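Can a Robot Do My Chores Yet?

14 December 2025

My mother-in-law asked me at supper last week when she could expect a machine to come and put away her laundry, and I started to answer her and then kept going until the gravy had a skin on it. So I promised everyone at the table I would write the rest down here, where people can wander off without being rude.

I've been following this stuff since I retired from the cabinet shop in Skestetstead, where we had 2 big automated saws and a panel loader that was supposed to replace a couple of fellows and ended up needing one of them full time. I'm fond of machines. I'm also the person who lay on a concrete floor on many a Friday night with a flashlight in my teeth, so I come to the subject with mixed feelings.

The thing I tried to explain over supper is that the chores we think of as hard and the chores a machine finds hard are hardly ever the same ones. Cutting 223 identical cabinet sides to a hair's width? Our saw did that before lunch and never complained. Picking up one damp sock, deciding it's a sock, and finding the other one is a different kettle of fish altogether. And before any of that can happen the robot has to get to the laundry room, and that means doors.

I have become a real bore about doors. Think about what you do when you go through one with your hands full (I've been watching myself do it for weeks now, and the dog thinks I've lost my mind). You look for the handle, you push down with an elbow or a pinky, you lean, you feel whether it's sticking, you hold it with your hip, and you swing the basket around behind you. You don't think about any of it. A robot has to be taught each piece, and then taught again for a knob, and again for the door that drags on the carpet in wet weather.

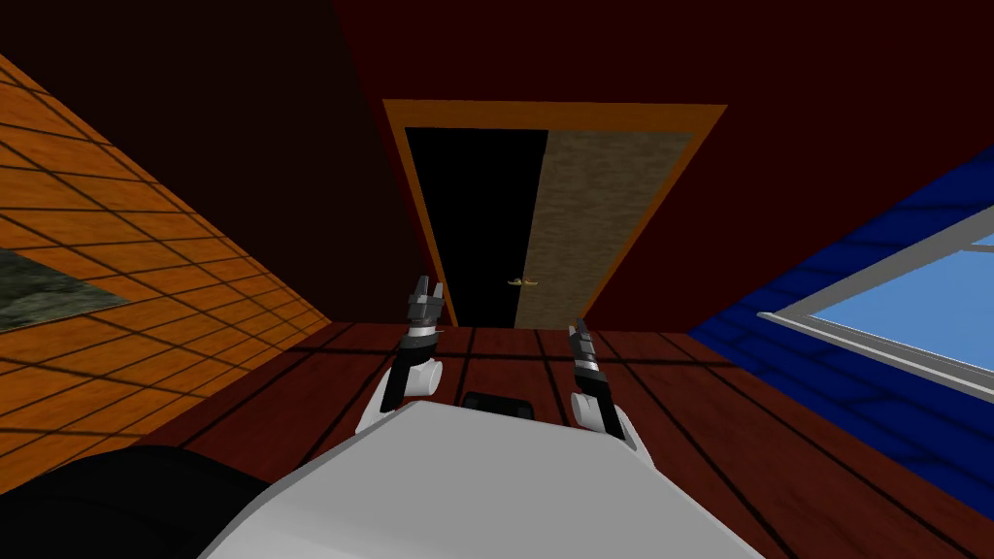
A lot of that teaching now goes on in simulation, in made-up rooms on a computer, and I've come around to thinking it's a pretty sensible idea. A simulated robot can bang into the door frame all night long and you don't have to repaint anything. You can change the color of the walls, swap the floor, move the handle, and have it try again. I read a long write-up from a little project called Lurkari where they did just that, and by their own count the robot got through the door 9 times in the first 100 tries. They were pleased with that! I was too, once I'd read far enough to see how the earlier version had done.

The trouble comes when you carry what it learned over to a real house. Real hinges squeak and bind, and real handles are loose because somebody has been meaning to tighten them since April. Our pantry door at home only opens if you lift it a little first. I know that, my wife knows that, and every visitor learns it by the second cup of coffee, but I wouldn't want to be the one writing it down for a machine.

On the shop floor I'm more hopeful. A shop can be arranged to suit the robot, and nobody's feelings get hurt if you take a door off. The folks over at Dabbas, who bought some of our old equipment, have a cart that carries hardware bins from one end of the building to the other, and they put up plastic strip curtains so it can drive straight through. I think that was money well spent.

For houses, I told my mother-in-law she'll be folding her own towels for a while yet. She said that was fine, she doesn't like how anybody else does it anyway, and would I please pass the potatoes.

Next time I want to get into dishwashers, and my long argument with the Dundari floor sweeper that lives under our couch and comes out when it feels like it. If you have one of those and have found a way to keep it off the fringe of a rug, please leave me a comment, I'm all ears.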